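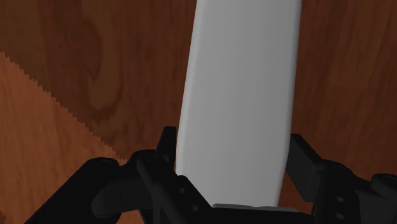 How often should the finger pads on a parallel gripper get swapped? On our cell it's every 2,647 picks, or sooner if the grip check starts dropping parts.

**trerkomden_tech** — 10/6/25

That's what I wrote on the card for the Turnton cell, anyway. Anybody running longer? I wipe the pads every shift, check the finger screws, then re-home the jaws with nothing in them.

**beltsander51**

Way too often! We go by wear. I run a fingernail across the pad and if I can feel a step, it comes off. Your counter doesn't know what you've been picking.

**londitz_nights**

Disagree, sorry. Three shifts here and everyone's fingernail has a different opinion. We went to a fixed number in November and I sleep better.

**beltsander51**

Fair, but you're tossing good pads. What force are you at?

**trerkomden_tech**

38 percent. It was at 100 when I got the cell (yikes) and it chewed up pads like crazy.

**taheri_fan**

I'd look at the screws before the pads. One of mine backed out a hair and the jaw closed crooked — looked just like pad wear. Drop of medium threadlocker and a paint mark across the head.

**trerkomden_tech**

Ooh, no paint marks on mine. Doing that tomorrow, and I'll try the fingernail thing alongside the counter and post what I find.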